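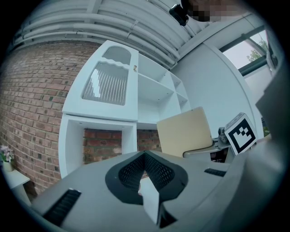 Zwischenbericht zum Vorhaben Trulorel
Handgeführte Greifer für die Aufzeichnung von Greifbewegungen
Antragsteller: Offene Werkstatt Traston
Empfänger: Förderfonds Utden
Stand: 2020-01-02

1. Gegenstand des Berichts

Der Bericht umfasst die Arbeiten seit Oktober. Bewilligt wurden Bau und Erprobung eines Paars handgeführter Greifer mit eingebauter Kamera sowie die Auswertung der damit aufgezeichneten Bewegungen. Der stationäre Arm, auf den die Bewegungen später übertragen werden sollen, ist Gegenstand des zweiten Abschnitts und wird hier nur so weit behandelt, wie er Vorgaben für die Greifer macht.

2. Stand der Mechanik

Beide Greifer sind aufgebaut und werden in der Werkstatt benutzt. Die Gehäuse entsprechen der dritten Fassung. Gegenüber der zweiten wurde der Griff näher an den Schwerpunkt gelegt und der Abzug verbreitert. Die Lüftungsöffnungen sind mit Lamellengittern abgedeckt. Bei geschlossener Bauweise hatte sich die Elektronik in längeren Durchgängen so weit erwärmt, dass die Kamera einzelne Bilder ausließ. Seit dem Umbau ist das nicht mehr aufgetreten.

Die Finger sind schwarz und haben eine strukturierte Innenfläche. Glatte Innenflächen wurden im Oktober geprüft und verworfen, weil leichte Gegenstände mit lackierter Oberfläche beim Anheben wegrutschten. Die Struktur nutzt sich an den Spitzen ab; ein Satz Finger hielt im bisherigen Betrieb 13 Sitzungen. Ersatz ist vorhanden. Der Wechsel dauert wenige Minuten, erfordert danach aber eine neue Bestimmung der Nullstellung.

Offen ist das Spiel in der Führung des Abzugs. Es beträgt an beiden Geräten mehr als im Antrag vorgesehen und zeigt sich in der Auswertung als Verzug zwischen Abzugsweg und Fingeröffnung. Die Lagerbuchsen werden derzeit neu ausgelegt. Das von Aitken gelieferte Muster passt in die vorhandene Bohrung, ist aber noch nicht im Dauerlauf geprüft.

3. Kamera und Lagebestimmung

Das Weitwinkelobjektiv sitzt so, dass beide Finger und ein großer Teil des Raums gleichzeitig erfasst werden. Die Verzeichnung am Bildrand ist erheblich und wird rechnerisch ausgeglichen. Die Kalibrierung erfolgt pro Gerät und wird nach jedem Öffnen des Gehäuses wiederholt.

Für die gegenseitige Lage der Greifer werden schwarz-weiße Quadratmarker verwendet. Ist der Marker des einen Geräts im Bild des anderen, lässt sich der Abstand unmittelbar berechnen. Fällt er aus dem Bild, wird aus der Raumbewegung weitergerechnet — mit wachsender Abweichung, je länger die Lücke dauert. Bei Aufgaben mit gekreuzten Händen sind diese Lücken am längsten. Zusätzlich wird eine am Kopf getragene Einheit mitgeführt, deren Aufnahmen bisher nur zur Sichtprüfung dienen.

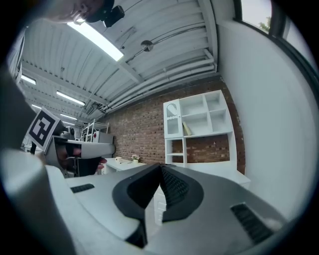 Abb. 2: Sicht aus einem Handgreifer auf den zweiten, links gehaltenen Greifer mit aufgesetztem Quadratmarker.

Der Arbeitsplatz wirkt sich auf die Lagebestimmung stärker aus als erwartet. Das Ziegelmauerwerk liefert viele verwertbare Bildpunkte, die glatte weiße Wand kaum welche. Bei Drehungen zur weißen Wand hin stieg die Abweichung deutlich an. Die gerippte Decke ist ebenfalls ungünstig: Die gleichmäßigen Rippen werden bei schnellen Bewegungen verwechselt. Der obere Bildbereich wird daher seit Anfang Dezember geringer gewichtet.

4. Aufzeichnungen

Im Berichtszeitraum wurden 259 Durchgänge aufgezeichnet. Ein Durchgang umfasst das Annähern, Greifen, Versetzen und Ablegen eines Gegenstands. Aufgezeichnet wurde einhändig und beidhändig, wobei die beidhändigen Durchgänge den kleineren Teil ausmachen. Verworfen wurden Durchgänge mit fehlenden Bildern, mit ungültiger Nullstellung oder mit Versatz der Uhren zwischen den Geräten. Der letzte Punkt war die häufigste Ursache. Die Uhren werden jetzt zu Beginn jeder Sitzung abgeglichen und am Ende erneut verglichen.

Die Ablage der Rohdaten erfolgt auf dem Werkstattrechner mit einer Zweitkopie auf getrenntem Datenträger. Ein Austausch des Dateiformats, wie im Antrag als Möglichkeit genannt, ist nicht mehr vorgesehen.

5. Abweichungen vom Arbeitsplan

Die Erprobung mit dem Arm verschiebt sich um 3 Wochen. Grund ist die Adapterplatte, deren Lochbild nach der Änderung am Gehäuse nicht mehr passt. Die neue Zeichnung liegt vor, die Fertigung in der Werkstatt ist eingeplant.

Die Materialkosten liegen innerhalb der bewilligten Summe. Nicht verbrauchte Mittel aus der Position Elektronik sollen für Lagerbuchsen und Finger verwendet werden. Um Zustimmung zu dieser Umwidmung wird gebeten.

6. Nächste Schritte

Buchsen von Aitken einbauen, Spiel vor und nach dem Dauerlauf messen
Adapterplatte fertigen und Lage der Finger zum Armflansch bestimmen
Beidhändige Durchgänge mit gekreuzten Händen wiederholen, Markerlücken protokollieren
Kalibrieranleitung für die Nutzer der Werkstatt fertigstellen

Die Messreihen zum Abzugsspiel und die Zeichnungen der dritten Gehäusefassung werden Utden auf Anforderung zugesandt. Der Kostennachweis folgt getrennt.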